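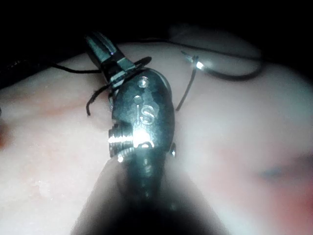 # Making the first throw of an instrument knot on the practice pad

This page is for people who begin dry training with suturing. It was written for our evening group, but everyone can use it. You need a basic knowledge of how to hold and move the instruments. If you still lose the needle often, please do first the exercises with the rings.

## What you need

- one soft tissue pad, with a smooth surface
- black suture thread, cut to 80 mm (a longer piece makes the work only harder in the beginning)
- two instruments with a wrist and flat jaws
- a small cloth

I prefer black thread on a pale pad. Blue is also good. With white thread the eyes get tired fast.

## Preparation

Pass the thread through the pad one time and pull until the short tail is the length of a thumbnail. If it is longer, you will catch it inside the loop by mistake. Put the long end on the left side, in the form of a letter C. The open side of the C looks to the right.

Wipe the jaws before you start. Old pieces of thread like to stay in the grooves.

## Making the loop

1. Hold the long end with the left instrument, some 6 mm from its tip.
2. Bring the right instrument above the C, with the jaws closed.
3. Keep the right instrument still. Move the left one around it, so the thread lies over the jaws.
4. Look where the loop is sitting. It should be around the jaws, a little above the wrist housing.
5. Do not pull yet. The loop must stay loose, in an oval form.

Beginners often turn both hands at the same time, and then the loop falls down. Charito Cruzado, who taught me this, used to hold my right elbow on the table until I stopped doing it.

Be careful with the housing. It has small parts which stand out, such as pin heads and, on some instruments, a bit of screw thread. The suture can hang on them. When this happens, open the loop with the left instrument and lift it away slowly. Pulling harder will damage the thread, and you have to cut a new one.

## Taking the tail

6. Go with both instruments together to the short tail. If only the right one moves, the loop becomes tight before you arrive.
7. Open the jaws only as much as you need, take the tail near its end, and close.
8. Pull the tail back through the loop. The hands go now in opposite directions, flat along the pad and not up.

For a surgeon's knot, go around the jaws two times in step 3. Learn the single one first.

## How much to practice

In February I wrote down every attempt, and I needed 131 before I could make seven good ones in a row. Other people are faster. Stop when your hands become heavy, and continue the next day.

The second throw is made in the other direction, with the C open to the left. The steps are the same, only the instruments change their roles.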